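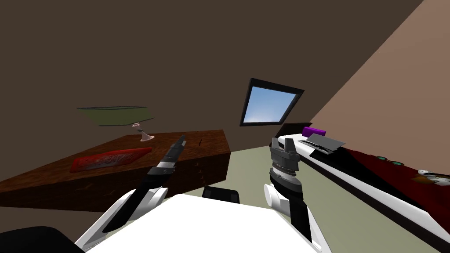

Lultine Two-Arm Bedroom Cell, reviewed by Wendelin Tanner
August 3, 2019

I've been looking after simulated robots at Mirkham for a good while now, and I still get a little thrill from opening a new one. Lultine sells this cell as a ready-made package: a white and black two-arm robot with simple two-finger grippers, a furnished bedroom to put it in, and the settings files that hold the whole business together. It costs $169 for a single seat, and I paid for mine out of our ordinary software budget.

Getting it running

Setup took me 38 minutes, and a fair share of that went on hunting for the license key in my junk mail (my own fault entirely). The installer asks where you'd like the robot's base to stand and then loads the room around it. I left the base at its default and was happy enough, although I'd suggest checking the reach to the dresser before you do anything else. Mine wanted the base moved forward 15 centimeters before I was comfortable with how the left arm came in over the top.

Next come the wrist views, one for each arm, and I can't say enough nice things about them. I like to line mine up so that both fingertips show and there's plenty of surface beyond them - it makes a crooked mounting angle so much easier to spot. My one grumble is the lighting. Dark things on the dresser come out very dark indeed, and I spent a silly amount of time squinting at a long knobbly shape against the wood grain before I gave up and went looking for the brightness slider.

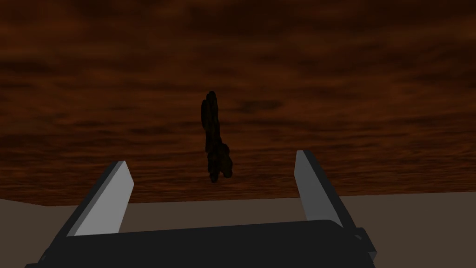
Keeping it in good order

Simulated or not, a gripper drifts if you fiddle with it as much as I do. Every change to the finger limits gets saved to the same file, and small mistakes pile up there. I now open both grippers all the way at the start of a session, look at the fingers against something plain, and compare the opening with the number in the settings panel. If the two don't agree, there's a reset under the joint menu that puts the factory limits back without touching the rest of your work. Lovely! I only wish they'd put it somewhere easier to find.

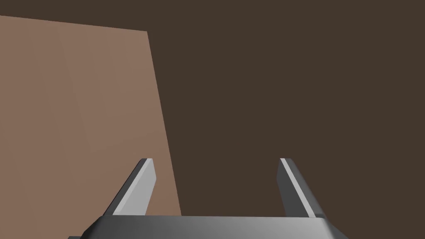 Gripper open, fingers clear, tan and dark brown behind.

The manual runs to 50 pages and is friendly reading, apart from the chapter on joint limits, where the tables use different names from the menus. I wrote to support and had a kind reply with a corrected table attached. They expect to have it in the October update.

I'd buy it again for a small team, and I've already asked for a second seat.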